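Talks > Repair evenings > Speaker notes

2018-02-20
By Wilma Nisbet

Speaker notes: Look at your leads (15 minutes, then tea)

Start with the carrier bag. Tip all the leads out on the front table and let people laugh, because every house in Hasley has a bag like it. Ask who has thrown a cable away this year. Wait for hands.

Then straight into why I love a plain white table for this job. You lay one lead down on its own and suddenly you can see the whole run of it, the curve near the end, the plug, any little kink (and little screws don't vanish either!). Leave the screwdriver until you've had a proper look. 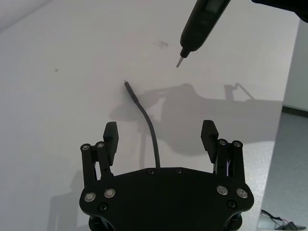
Cable on a white table, electric screwdriver above it.

Next, the plug end. Slow down here, it's the good bit! Most of the dead leads I get handed have gone within a thumb's length of the plug. Show the bend test – hold the lead a little way back, let the end hang free, turn it gently towards the light. Pass round the Guthrie magnifier. Remind them: nothing plugged in while we do this, and mains leads go to the table by the door.

Mention the August evening at Veltthorpe, when we went through 200 leads and only 13 were past saving. I still get excited about that.

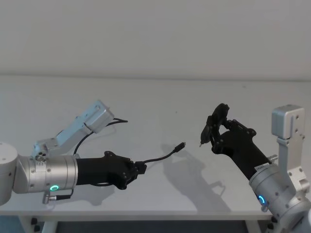
Guthrie asked last time whether a lead that works only when you wiggle it is worth keeping, and wanted a straight yes or no. My answer is no for charging anything, so read that out and move on. If somebody wants to argue, save it for tea.

Now holding things. Grip the body of the plug when you pull it out of a socket, never the cable. Let the cable fall in its own curve and it will coil up sweetly afterwards. Over, then under, big loops, loose tie.

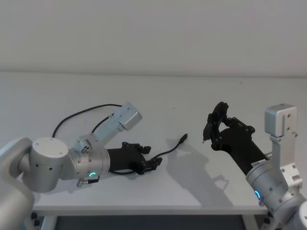 Get everyone coiling at this point, one lead each, and go round the tables. Left-handers start from the other end. Labels are in the Climix tin, pens too. Finish with the swap box and remind them to sign the sheet for the next one.

Comments (3)

Moira: Did the over-under thing on the garden extension as well. Lovely flat coil!

tezb: Can we bring headphone leads or is it chargers only?

Wilma Nisbet: Bring them, tezb, I've got 7 pairs of my own to sort.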